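Candy week, or how I learned to stop crushing things

Quick one tonight, I have to be up early and the notes are a mess, but if I don't write it down now I never will.

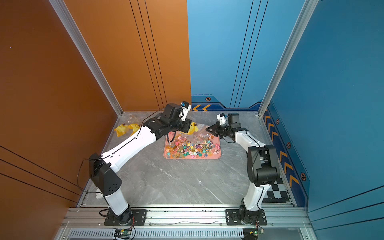 The task

Sorting candy. Yes. Two arms, one pink tray, a pile of small hard candies and little stars, pick them up and move them where they belong. Anil picked it. His argument was that candy is cheap, comes in every color and gives you a hundred slightly annoying shapes for the price of a sandwich. My argument was that I would eat the dataset. Both turned out to be right.

The way we teach it is the usual. You sit at the leader arms, you move them, the follower arms in the enclosure do the same thing, everything gets logged. One go from start to finish is an episode. Collect enough episodes, train, watch it fail, go collect the episodes you should of collected the first time.

Target for the week was 600. I said sure. I say sure a lot.

First day numbers

285 episodes by the time I went home. Sounds good. It wasn't good. Elli went through them in the evening and her message was one line, "did you do these in your sleep". Harsh. Fair.

Problem was I had a rhythm going. Left arm always took the first candy. Always from the near edge of the pile. Always the same little hook of the wrist on the way out. If you train on that you get a robot that knows one move, and it knows it beautifully, and the second the near edge is bare it just hangs there above nothing looking thoughtful.

So, rules for myself, stuck on a note next to the leader arms:

Stir the pile between episodes. Properly, not a poke.
Start with the right arm half the time.
Move the tray a bit. Turn it.
Wrapping stays in sometimes.
Stop when tired. (did not follow this one)

About the wrapping

Clear plastic is horrible. I knew this in my head and now I know it in my shoulders. You can't tell where it starts. In the wrist camera view it's a smear of highlights, and when you close the gripper on it you get a fistful of plastic with two candies riding along that you never asked for. Then you open up and one candy sticks.

My first instinct was to take all of it out and keep the data clean. Vilho talked me out of it. His point being, the thing is supposed to work on a tray somebody just dumped a bag into, and somebody will dump the plastic in too. So now there are episodes where the left arm pulls the plastic aside first and the right arm waits. Took me forever to get that motion smooth. You want to lift and drag at the same time, low, and let go late. If you let go early it springs right back on the pile.

The waiting is a skill too btw. When you drive both arms the idle hand drifts. You don't notice. Then on playback there's the right arm slowly wandering toward the tray like it smelled something. All of that goes into the data and the policy learns to wander. I started resting my right elbow on a folded towel. Helped a lot.

Gripping small stuff

Ok the actual useful part, for anyone doing this.

Don't squeeze. I came from a job moving boxes around, where you close all the way and let the hardware figure it out. Hard candy at full close either shoots out sideways or cracks. Found sugar dust in places I don't want to talk about. What works is coming down with the fingers open a little wider than the candy, not wide wide, just a little, touching the tray very lightly, then closing slow until the leader feels stiff, then a hair more and stop.

Stars are worse than round ones. If you get two points between the fingers it pivots. Get it flat side to flat side or across a point and the notch opposite. I'd turn the wrist first, up high, where there's room, then go straight down. Turning when you're already in the pile just plows everything.

And look at the wrist view, not the enclosure. I kept leaning over to look with my own eyes, which is cheating, because the robot doesn't have my eyes. Elli's trick was to hang a sheet of cardboard between me and the arms. Hated it for an hour. My success rate dropped like a rock. Then it came back, and the episodes after that are so much better, you can see it in playback, less hovering, less of that nervous up-down thing before every grasp.

Two arms, one tray

They meet in the middle, that's the whole problem. The tray sits center and both grippers want to be over it. The first crash was mine, of course, second day, left wrist into right wrist with a noise I felt in my teeth. Nothing broken. Lost an hour checking though, re-homed both sides, ran the calibration, it was fine.

After that we agreed on a sort of traffic rule. Whoever is going down has right of way. The other one holds back at its own side until the first is up and clear. Sounds slow. It's a bit slow. But the policy picks it up amazingly well, that was the nicest surprise of the week, you could see one arm hold off for the other without anybody having programmed that in. I called Anil over to watch it. He said "huh" which from him is a parade.

Things I'd still like to try: a handover. Left picks, right takes it from the air. Vilho thinks it's showing off. It is showing off. I still want it.

Bad episodes, keep or bin

We argued about this over lunch and didn't really settle it. If you drop a candy and pick it up again, is that a good demo or a bad one? Irja Pesonen, who was visiting from the Cirholm side of things, was firmly for keeping. A robot that has never seen a dropped candy has no idea what to do about one. Elli wants them seperate, with a label, and mixed in later at whatever ratio turns out to work.

What I did: kept the drops where I recovered in one try. Binned the ones where I chased the same green candy into the corner for half a minute swearing at it. Nobody needs to learn that from me.

Also binned, anything where I had to reach in by hand. Anything where the cable caught. Anything where I sneezed (one, big one).

Where it stands

1669 episodes total now if you count the ones from September, when it was still the old task and the old gripper fingers. I don't really count those. The candy set made it past 600 on the last afternoon, with Elli driving for the final stretch because my hands were done. She's smoother than me. Annoying. Her episodes are shorter as well, and when we trained on a mix you could kind of tell whose moves were coming out. The quick dip, that's her. The long suspicious hover, me.

First trained run: got 4 candies out clean, grabbed a wad of plastic on the next go and refused to let go of it. Just held it up there. We retrained with more of the plastic episodes and it lets go now, mostly, though it still has this thing where it goes for yellow stuff that isn't candy. I need demos with more junk lying around that gets ignored. How do you demonstrate ignoring something? You just... don't pick it up, a lot of times, in different places. Riveting work.

Stuff I changed at the desk

Chair lower. Leader arms closer to me than feels right, so the elbows stay bent.
Foot pedal for start/stop, so I'm not letting go of a leader to hit a key. Should have done this years ago.
Timer, twenty minutes, then stand up. The last few episodes before a break are always trash anyway.
Water far away from everything. Don't ask.

Raimo asked in the comments last time whether it's worth doing this by remote control at all when you could just grab the arm and push it through the motion by hand. I've done both. By hand is great for one arm and one simple path, you feel the weight and everything. But with two arms you need both your hands on the robot and then your hands are in every camera view, and the fingers of the gripper you still have to work somehow. For this kind of picky small stuff I'd go with leaders every time. If you're only pushing a drawer shut, sure, grab it and push.

Next up is the mixed tray, candy plus buttons plus whatever Anil finds in his pockets. I'll post the gripper settings when I've typed them up, a few people wanted them. Need to find the page they're on first. Bed now.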